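What happens at the Trorka open day, and is it OK for kids?
Posted by Leonora Dimaculangan, 02/05/2021

Hi all! My son is nine and robot-crazy, and I saw that Trorka over in Flivenstead is doing another open day. Has anyone been? Do they let you try anything or do you just stand behind a rope? Also is parking bad?

Eirini Vasilakis
We went in November. Parking is fine if you go in by the Basumer gate. Bring a snack.

Rodrigo Esteban
I went to the last one with my two girls and we had a great time, so I'll tell you what I remember (sorry, this got long).

You sign in at the front desk and they put you in a group. Ours had 51 people in it, way too many for that hallway, so try for an early slot. First there's a talk with slides. My younger one was done with that after 3 minutes. Then you go through to the demo room and it gets good – they have the simulator up on a big screen and they run it live, with a guy at the keyboard telling you what he's doing.

I figured a simulator would be all gray boxes. Nope! There's orange marbled stuff with dark veins all through it, right next to a green that's nearly black.

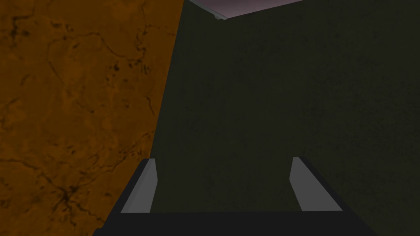

My older girl asked why they don't just use the real arm for everything, and the guy told her they'd had 300 practice runs going in the simulator since breakfast. She's still talking about it. After that the kids could line up for a turn at the controls, 2 at a time, and the line was slow but it did move. There's a height thing for the stool, so ask at the desk if he's small for his age.

Evanthia Stefanou
Is this the same as the Karagiannis one? That one was adults only when I went – might want to call first.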